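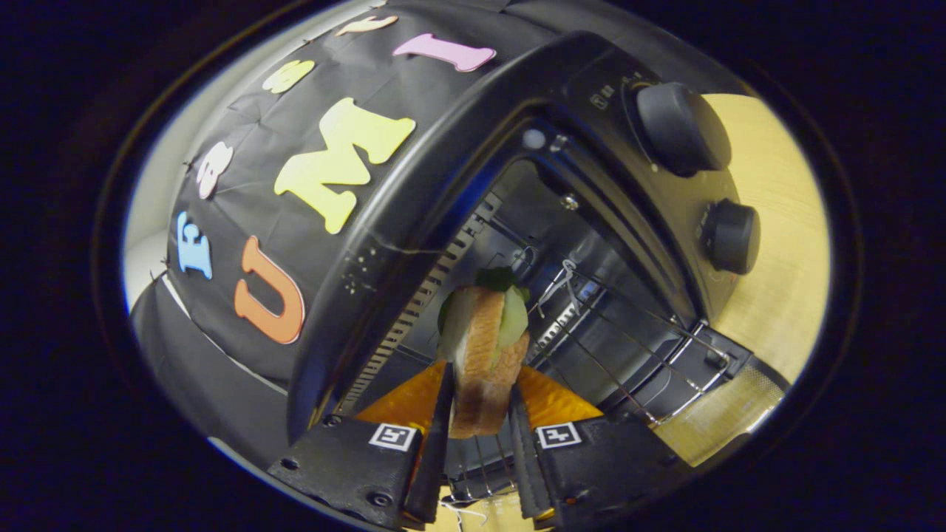 Foam letters on the toaster oven cover

Tuesday

Up at 5:30 because of the wind. The gate latch was banging again and I lay there a while deciding if I cared enough to put boots on. I did, in the end. Tied it with twine, same as last month.

Drove out to Ponance after breakfast to see about the apples. Maxine Treloar has the end rows this year and says the early ones are three weeks ahead of where they were last July. She let me have two boxes of the windfalls for nothing and I bought a third of good ones. We talked about her knee mostly. The surgeon wants her to wait and she doesn't want to wait. I said I'd run her over to the appointment if her son is still away.

Came home by the Wara road, which was a mistake. They have it down to one lane past the bridge and I sat for 55 minutes behind a hay truck with the windows up. Read the whole seed catalog that was on the passenger seat. They want 260 dollars for the small cider press now. Mine leaks at the collar but for that money it can go on leaking.

Cut apples from one until nearly four. Most of the windfalls were sound on one side. The bad halves went to the hens, who made a mess of them and then lost interest. Cooked the first batch down with no sugar, only lemon – it came out sharper than I like, so I'll sweeten it when I open the jars. Nine pints and a bit left over, which I had on toast for supper.

Called the bank about the transfer. It still shows 2,000 in the old account and nothing in the new one. The woman said it would settle by Friday and I wrote down her extension.

No letter from Joan. I owe her one anyway, and I should stop keeping score.

Wind dropped after dark and it got very still. Walked down to the bottom fence and back. The ditch is dry as far as the culvert, and the willow has lost a limb on the neighbor's side, so I'll have to ring him. Back hurts from the cutting board being too low. Second batch tomorrow if the lids hold out – there are only 14 in the drawer.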